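Gear Train Assembly Exercise: Project Report

Kane Bright and Yaryna Zinchenko
Submitted 26th July

1. Background

The Murari kit is a small set of plastic gears with a base plate to mount them on. Our department bought it for the first-year mechanisms course, where students use it to see how gear ratios work before they cut any parts of their own. The course notes that came with it cover the theory well enough but say very little about the order in which the parts should be put together. In December several groups reported that their gears jammed or would not sit flat, and the lab sheet was marked for revision.

Our project was to work out an assembly order that a new student could follow, and to rewrite the lab sheet around it. We did not change the kit or design any new parts.

2. Parts and layout

The gears are sorted by color, which makes the written instructions much shorter. The old sheet called them "driver," "idler" and "output" and then swapped two of the names on the second page. We decided to use only the colors in the new sheet and to introduce the proper terms in the questions at the end.

The gears go onto upright shafts on the plate. A gear has to be lowered straight down. If it is tipped even a little, the edge of the hole catches on the top of the shaft and the gear stays at an angle. Pressing on it in that position makes it worse. Most of the jams we read about in the December feedback forms seem to come from this.

3. Assembly order

We tried two orders. In Order A the smaller gear goes on first and the larger one is brought in beside it. In Order B the larger blue gear goes down first and the red gear is added afterward.

Order A looked better on paper, as the small gear is easy to place on an open plate. The trouble came with the second step. The blue gear is wide enough to hide its own shaft from above, and we had to line up the hole and the teeth together without being able to see either one well.

Order B gave us less trouble. With the blue gear lying flat, its teeth are in plain view and the red gear can be turned slightly until the teeth line up.

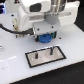
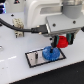
The last few millimeters still need some care. We found it best to stop just before the teeth touch, check from the side that the gear is level, and then let it down. If it stops early, lift it clear and start that step over. Wiggling it works sometimes, but it also tends to lift the gear next to it.

4. Trials

We ran 20 trials of each order, taking turns. We allowed 300 seconds for a full assembly, and anything slower was written down as not finished. Each trial was also marked for restarts, meaning any time a gear had to be taken off and placed again.

Order B had fewer restarts for both of us. Kane was faster than Yaryna in Order A and slower in Order B, and we do not have a good explanation for that. We both got quicker over the session, so the later trials are not a fair match for the earlier ones. We should have mixed the two orders together. We ran all of Order A first, and some of the gain in Order B is probably practice.

5. The new lab sheet

The revised sheet fits on one page. It has a parts list by color, the steps for Order B, and a short note on what to do when a gear stops partway. We cut the text from a little over 600 words to less than half of that. Dr. Sowerby's section on calculating ratios is unchanged and now follows the assembly steps.

6. Remaining work

The sheet has not been tested with students who have never seen the kit. We would like two first-year groups to try it before it replaces the old one. The kit's storage tray also needs labels, as the gears were put back in the wrong slots more than once during our own trials. A copy of the sheet and the trial table are in the Veltham Lab folder under "Gears."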